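Progress Report 2: Household Handling Project
To: Manríquez Fund, Program Office
From: Lâm Trình, project lead, Lirkmont Robotics Workshop
Wednesday, September 17, 2025

Summary

The open day promised in our grant agreement has been held. Visitors saw the arm work, tried the hand-held grippers themselves, and asked a lot of questions about cost. Recording with the hand-held grippers is on schedule. Work on the arm is behind by two weeks, for the reasons given under Problems. We are not asking for any change to the budget.

Open day

The doors were open from late morning until the end of the afternoon. We ran three stations. The first had the arm moving cups and small boxes between two shelves. The second was the hand-held station, where a visitor could pick up a gripper and try the same household tasks our own staff record. The third was a screen showing recordings played back next to the arm's attempts at the same task.

The hand-held station was the busiest by a long way. We had planned on five minutes per person and most people wanted more, so a line formed and Zixuan Fang moved over from the screen to help. Lids were the task people asked to repeat. Folding a cloth was the least popular, and several visitors put the gripper down after one try.

The arm demonstration went less smoothly. It ran well in the morning. After lunch it stopped twice with a joint fault and had to be restarted each time, with a wait of several minutes. We explained the fault to the people watching and carried on. One group from Zivlow missed the shelf task altogether and has been invited back.

Two of the visitors from Jaton work in home care. They told us that opening and closing containers comes up far more often in a working day than picking things up off the floor, which we had ranked higher. We have moved containers up the task list as a result. They also asked whether the arm could be made quieter. We have no answer to that yet.

Recording

We now have 513 usable recordings of container tasks. These cover hinged lids, screw tops and drawers. Hinged lids make up the largest share. Screw tops are short, mainly because the present fingers slip on anything narrow, and we will record more of those once the new pads are fitted.

Each recording is checked by a second person before it is counted. This takes longer than we allowed for in the plan, but the checks have caught mislabeled tasks and we want to keep them.

Problems

Finger pads wear out faster than we budgeted for. The rubber tears at the edges and starts to peel, and a torn pad does not hold a smooth plastic rim the way a new one does. We had assumed one set would last the full project. We now expect to change them regularly and have ordered four spare sets from the existing materials line.

The joint fault on the arm has been traced to a cable that rubs at full reach. A replacement is on order. Until it arrives we are running the arm at reduced reach, and that is the main cause of the delay.

Next period

Fit the new pads and record screw tops again. Replace the cable and bring the arm back to full reach. Hold the return visit for the Zivlow group. Start container tasks on the arm, beginning with hinged lids.

The next report will reach you in December. Receipts for the open day are being sent separately by Zixuan Fang. Questions on the recordings can go to either of us.

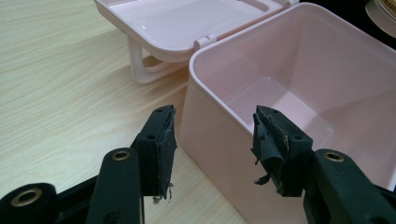 Container task, hinged lid: pink storage box and hand-held gripper with worn finger pads.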